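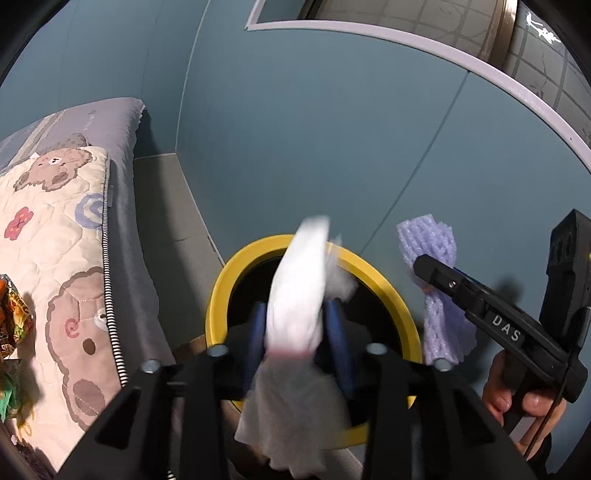
Budget for two handheld grippers — pads, spares, what else?

Posted by Flakik in Equipment and Buying

We're setting up to record household pickup tasks in ordinary bedrooms and living rooms. Mostly trash into a bin: tissues, snack wrappers, foam fruit sleeves. I have a quote for 2 handheld grippers at 372 each, fingers and pads included, cameras not. Spare finger pads are 149 for a set. Is it worth buying spares up front, or should I wait until something wears out? Also, what do people forget to put in the budget? I have to send the order in by the end of January and I won't get a second one until summer.

Nedix

Buy one spare set now. Pads are the part that touches everything, and thin stuff like tissue is where a worn pad shows first. You close on it and it slides out, or you squeeze harder and tear it. We ran a set too long and had to throw out a good part of what we recorded.

Things we missed the first time: cable long enough to reach across a room, a second cable for when the first one gets stepped on, storage, and a case. Our case was 99 and I would not skip it — the fingers stick out and take the knocks when you carry the thing between homes.

Ask the seller if the pads come off with a normal hex key. Ours needed an odd size and we lost an afternoon.

Berisha

get 3 grippers not 2. if one breaks you can't do two-hand tasks at all

Sturkavwood

I wouldn't buy a third on that budget. Two plus the pads comes to 893, and a case for 99 takes it to 992. Ask what the repair turnaround is before you decide. If it's under two weeks, plan around it and record one-hand tasks in the meantime.

Put a line in for props too. It's small money, but tissues and wrappers get used up, and foam sleeves lose their shape after a lot of squeezing. Buy them all at the start so they match. Same with the bin: pick one with a wide opening and get a spare in the same color.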